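Section 4: Setting Up Your Savura Adjustable Table

Read this whole section before you open the hardware bag. Assembly takes two people, mostly for turning the table over at the end. Keep children and pets out of the room until the feet are leveled.

If you bought your Savura before December, your hardware bag may be packed with the older cam bolts. They fit the same holes and are tightened the same way. The steps below apply to both.

4.1 Before you start

Choose the spot where the table will stand and assemble it as close to that spot as you can. The finished table will go through most doorways only on its side, and carrying it that way puts strain on the leg joints.

Lay a blanket or the flattened carton on the floor. Place the tabletop on it with the finished side down. Check the finished side for damage first. A mark found after assembly is much harder to claim for, because the top has to go back in its original carton.

You will need:

A Phillips screwdriver
The hex key from the hardware bag
A spirit level
A soft pencil

Do not use a power driver on any part of this table. The threaded inserts in the underside can pull out if the bolts are driven too fast, and a pulled insert is not covered by the warranty.

4.2 Attaching the rails

1. Find the two long rails and the two short rails. The long rails have a letter stamped on the inner face.

2. Set the long rails along the long sides of the tabletop, with the stamped letter facing the center.

3. Line up the holes in each rail with the inserts in the top. If a hole does not line up, turn the rail end for end and try again. Do not drill a new hole.

4. Put in all the rail bolts by hand and turn each one until it just catches. Leave them loose for now.

5. Fit the short rails between the long rails and start their bolts the same way.

6. Tighten the bolts with the hex key, working from corner to opposite corner. Stop when the bolt is snug and the washer no longer turns.

Note: A small gap between the rail and the underside of the top is normal. It leaves space for the top to move with changes in humidity. Do not fill it with glue or caulk.

4.3 Attaching the legs

1. Slide a leg into the corner pocket where a long rail meets a short rail. The slotted face of the leg goes toward the inside of the table.

2. Push the leg down until it sits flat against the corner plate.

3. Pass the leg bolt through the corner plate and into the leg. Start it by hand.

4. Repeat for the other legs, then tighten all the leg bolts with the hex key.

Caution: Never stand the table up with any leg bolt loose. The leg can fold inward under the weight of the top and trap your fingers.

The legs extend in steps of 5 cm. To change the height, press the spring button on the inner face, slide the lower leg to the next hole, and let the button click out. Set every leg to the same hole before you turn the table over. If you are not sure of the height you want, start at the lowest setting. 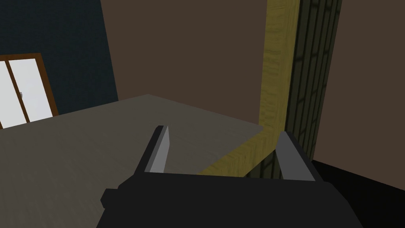
4.4 Turning the table over

1. Clear a space beside the table at least as wide as the top.

2. With one person at each short end, take hold of the rails. Do not lift by the legs or by the edge of the top.

3. Lift together, turn the table onto one long side, and pause there to change your grip.

4. Lift again and set all the feet down at the same time.

The top is heavier than it looks. If either person loses their grip, lower the table back to the blanket and begin again — a dropped corner will usually crack the edge band.

4.5 Leveling

Each foot screws in and out by 15 mm. Start with all the feet screwed fully in.

1. Place the spirit level across the middle of the top, side to side. Unscrew the feet on the low side until the bubble is centered.

2. Turn the level lengthwise and do the same.

3. Press down on each corner in turn. If one corner rocks, unscrew that foot a little at a time until it touches the floor.

4. Tighten the locknut on every foot.

On carpet, wait a day and check again. The feet sink in slowly, and not always by the same amount.

4.6 First-week check

Go over all the bolts with the hex key after one week of use. Some will take a small extra turn. After that, once a year is enough, or whenever the table has been moved.

Keep the hex key. There is a clip for it on the inside of one short rail. Pencil the leg setting next to the clip so the height can be matched later.

4.7 Surface care

Wipe the top with a damp cloth and dry it right away. Dish soap is fine if it is well diluted. Avoid scouring pads, bleach, furniture polish with silicone, and anything sold for removing adhesive labels.

Use a mat under hot dishes and under anything with rubber feet. Some rubber reacts with the finish and leaves a yellow ring that will not wash out.

If you plan to fit the Briria clamp-on lamp or shelf, leave the surface for two weeks after unpacking. The finish goes on hardening during that time, and a clamp put on too early can leave a dent.

4.8 Missing or damaged parts

Check the parts against the sheet in the hardware bag. If something is missing, contact the Cevinby parts desk with the batch number printed on the carton. Small hardware is sent free of charge. Rails and legs are matched to the batch, so please do not order them by table size alone.

Section text revised Nov 9, 2019, by Viera Trnka. Section 5 covers the extension leaf.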